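Last updated: October

I went to the Modier open day expecting to be sold something, and I was, a little. The flyer promised "automation for every workbench," and I've been around enough workbenches to have doubts.

Mireille Mansour ran the session I sat in on. She was good company and didn't oversell it, which helped. The arm is a red one they call Vilis, and the day's work was small toy bricks, picked up one at a time off a wood tabletop. She told us it had been trained on 3,000 tries and now got the pick right 97 percent of the time. I asked who'd done the scoring. They had.

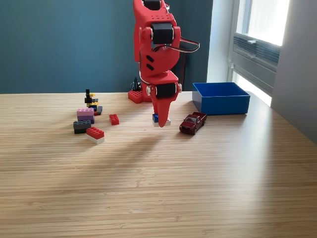
Vilis over the blue and white brick, bin at the far right.

My trouble with demos like this is how friendly the table is. Good daylight, a plain surface, bricks with nice square sides. My own bench has sawdust, bent screws and a coffee ring on it, and I'd want to see the thing cope with that before I got excited. Ada Sala, who had driven over from Troltport with me, said I was being unfair and that you have to start somewhere. Sure. But the flyer didn't say "start."
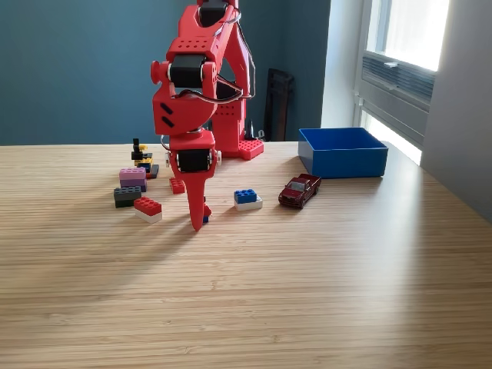
I also asked about price and got a long answer with no price in it. What I did get was a setup time, almost 20 minutes if you move the arm to a different table, and that's the number I'd put on the flyer. I could sort a lot of bricks by hand in that time.

Would I go again? Probably, if they let visitors bring their own junk for it to pick up. Mireille wrote that down, so we'll see.

5 comments
20 shares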